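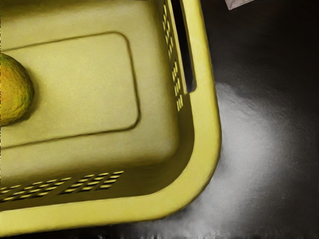
Section 2. Planning and budgeting before you order

Read this section before you ask for a quotation. It covers what the Rurno picking cell needs from your site, what is supplied in the base kit, and what you will have to pay for separately. Installation starts in Section 3.

2.1 Decide what the cell will pick

The Rurno cell is sized around one item type and one container type. Further types can be added later, but each one needs its own set-up and is charged as a change.

1. Write down the item. Give the smallest and largest size you handle, the heaviest single item, and whether the skin or surface marks easily.
2. Write down the container. Measure the inside at the floor as well as at the rim. Many plastic baskets have sloping walls and the two figures will differ.
3. Note anything moulded into the container floor, such as a raised panel or a groove. Small round items can settle against these.
4. Note handle openings and ventilation holes. The vision software may need extra set-up time if a dark bench shows through them.
5. Decide whether the container is to be emptied completely. Picking the last item from a basket takes a longer reach than picking from a full one, and this affects the choice of arm.

Note: If your containers come from more than one supplier, send the measurements for all of them. Two baskets of the same colour and nominal size can have different rims.

2.2 Ask for a simulation first

Plultgate, the distributor, offers a simulation study before purchase. Your item and container are modelled on the computer and the cell is run against them. The study is charged separately and the fee is taken off the price of the base kit if you order within 60 days of the report.

1. Complete form S1 and attach your measurements.
2. Attach photographs of the item in at least two states of ripeness or finish, if it changes colour in storage.
3. State the bench or floor surface under the container. Shiny dark surfaces give reflections, and lighting may have to be added to the order.
4. Allow 16 working days for the report.

The report gives a recommended arm, a recommended gripper and a list of positions in the container which the arm cannot reach. Check this list against 2.1 step 5.

Caution: A simulation report is not a performance guarantee. It does not cover damaged items, mixed loads or containers that have warped in use.

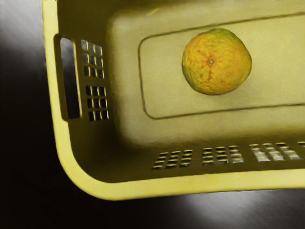 Do I need to buy the simulation study if my containers are already on the supported list?

The study is optional for supported containers, but you still have to supply the item measurements before a gripper can be quoted.

2.3 Choose the gripper

The gripper is the part most often changed after delivery, so leave room for it in the budget. Three types are available.

Soft finger gripper. For round fruit and items that bruise. Finger pads are consumables. Order one spare set with the kit.

Suction gripper. For smooth, dry surfaces. Rough or pitted peel may not seal. Needs a compressed air supply, which is not included.

Parallel gripper. For boxes and rigid parts. Not recommended for fresh produce.

If you are unsure, order the soft finger gripper. A change of type after delivery is charged at the list price of the new gripper plus one site visit.

2.4 Check the site

1. Power. The cell needs its own single-phase supply. Do not plan to run it from an extension lead.
2. Floor. The floor must be level and able to take the weight given on the quotation. Upper floors need a written load figure from the building owner.
3. Access. Measure every doorway on the route from the unloading point. The control cabinet is delivered upright and cannot be laid down.
4. Network. One wired connection is needed at the cell. Wireless is not supported.
5. Light. Avoid a position facing a window. If there is no other position, add the Kerton light hood to the order.

Caution: Guarding is not part of the base kit. You must carry out a risk assessment for your own site and buy guarding to match. Do not power the arm until guarding is fitted.

2.5 Prepare the budget

Enter each of the following on the planning sheet at the back of this manual.

Base kit: arm, control cabinet, camera, mounting frame, software licence for the first year.
Gripper and one spare set of pads.
Guarding and emergency stops.
Electrical work by your own contractor.
Compressed air, if needed.
Light hood, if needed.
Delivery and unloading. A forklift is not supplied.
Operator training. The price covers 2 people. Additional places are charged per head.
Software licence from the second year onwards.
Replacement containers. Worn or bent baskets should be taken out of use before the cell is started up.

Set aside a further sum of up to 5 per cent of the total for small changes on site, such as longer cables and bench brackets.

Note: Prices in the Plultgate list dated Jan 2, 2022 do not include delivery. Check which list your quotation was drawn from before comparing it with an earlier one.

2.6 Lease or purchase

The cell can be bought outright or leased through Yeoh. Under the lease, the arm and cabinet are covered for repair and the gripper is not. Guarding cannot be leased. If you expect to change container type during the term, ask for the change charges in writing before you sign.

2.7 Place the order

1. Send the planning sheet, the completed site check and, if you have one, the simulation report number.
2. Confirm the gripper type on the order form. Orders without a gripper type are held and not queued.
3. Set aside a sample set of containers and items for the installer. These must be the same as those measured in 2.1.
4. Book the electrical work so that it is finished before delivery.

Orders confirmed after the end of February are moved to the next delivery period. Go to Section 3 when you have a delivery date.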